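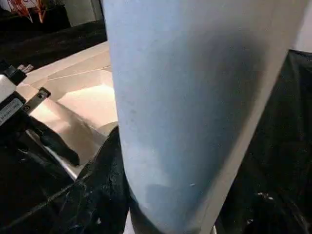 Osismont Page Layouts: Data Card

Version 2, released 3 May 2023

Summary

Osismont Page Layouts is a collection of 1,858 digital scrapbook page layouts with written annotations. It is maintained by the Umine Paper Arts Archive and is intended for the study of page composition, title placement and journaling practice among hobby scrapbookers. Each record consists of a flattened page, a layout file listing the position and stacking order of every element, and a short annotation record.

Contents

The collection is divided into three parts.

Single pages, square format: 695 records.
Single pages, letter format: 645 records.
Double-page spreads: all remaining records. A spread is stored as one record and must not be split at the gutter.

Annotation fields

layout_id: permanent identifier. Identifiers from version 1 have been kept.
theme: one term from the Drikalwood subject list (for example, baby, travel, school, holiday, heritage, garden).
title_position: top, bottom, side, center or none.
journaling: typed, handwritten font, scanned handwriting or none.
photo_slots: number of spaces reserved for photographs, including spaces left unfilled by the contributor.
embellishments: list of element types, such as ribbon, button, tag, stitching, frame or alpha.
kit_source: name of the digital kit, where the contributor supplied it. This field is blank in many of the older records.

Collection and permissions

Layouts were submitted by members of the Pons online gallery during two open calls. Contributors signed a release covering the page design and their own journaling text. Personal photographs were removed before deposit and replaced with flat gray blocks of the same size. Names, street addresses and full birth dates in journaling text were replaced with bracketed tags.

Commercial kit elements remain the property of their designers. They appear in the collection only as part of a flattened page. Extraction of individual papers or embellishments for reuse is not permitted.

Changes in this version

Theme terms were revised in March to match the current Drikalwood list. The former term "family" has been divided into "family, everyday" and "family, reunion." Duplicate submissions were merged under the earlier identifier. Shadow layers, which were formerly listed as separate elements, are now attached to the element that casts them.

Known limitations

Holiday and baby pages are heavily represented. Heritage pages are few, and most come from a small group of contributors. Title position was assigned by a single annotator for letter-format pages and should be used with caution. Fonts are recorded by general style only.

Citation

Umine Paper Arts Archive. Osismont Page Layouts, version 2. Please state the version number in any published work.

Corrections

Requests for correction or withdrawal of a layout should give the layout_id and be sent to the archive's collections desk. Withdrawn records are removed at the next release.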